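Gripper drives into the table, sim only??

ilter_fan
Brimirix arm, stock block task. In 7 of 300 runs the tip goes straight down through the block. No fault logged.

dkoss30
Seven is noise. Loosen your contact settings.

ilter_fan
Noise doesn't hit the green block every time. And I don't buy "sim only" when the same planner runs the real arm. 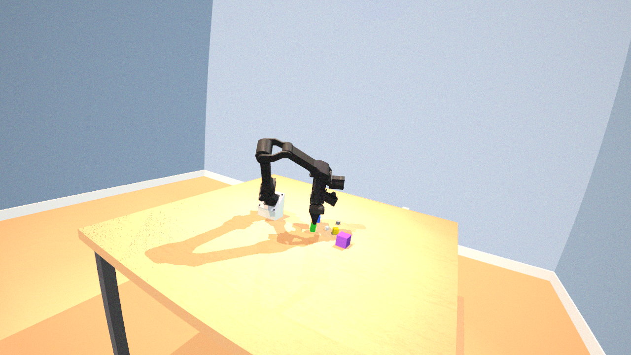

Run 109 was the worst, and the log still says success.

mottle
So the success check is junk. I'd keep it off hardware.

dkoss30
Or update first. Works fine for me.

ilter_fan
Fine by which check?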